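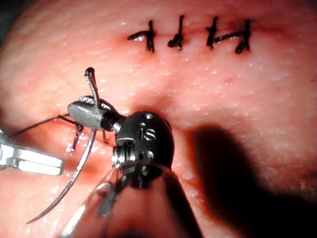
About the Kandach School of Sewing and Mending

We teach people to sew, mend and look after what they already own! Selma Todorova started Kandach with one evening class above the Hodžić fabric store, and we still rent those same rooms - plus the big one at the back with the good windows.

Our beginners come in with ripped jeans, curtains that are too long and coats missing half their buttons, and we love all of it. You'll thread a needle on your first night and go home with a hem you made yourself.
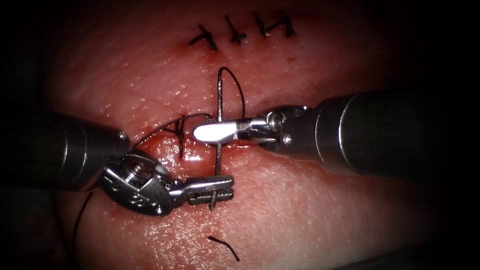

Four stitches, each one knotted and trimmed.

Who teaches here

Pushpa Kaushik runs hand sewing and darning. She learned on wool socks and will happily talk about heel repairs until the lights go off. Vasilis Krasniqi has the machine room, 15 machines in all, and Zubaida Bugti teaches quilting and embroidery (her January class fills up fast, so write early).
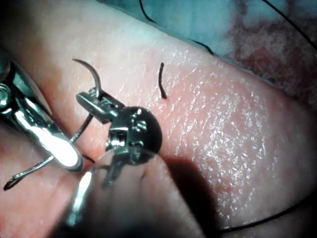 Classes and open evenings

Courses run for six weeks, with day and evening groups. We also keep the doors open one evening a month for anyone who wants to bring a project, borrow a pair of shears and get some help with a stubborn zipper.
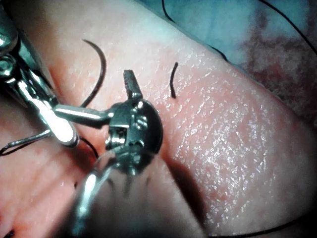

Thread, pins and chalk are on the house at open evenings, and there's a scrap bin you can dig through for patches. Hamisi Temba answers the phone after 3 p.m. and can tell you which group has space.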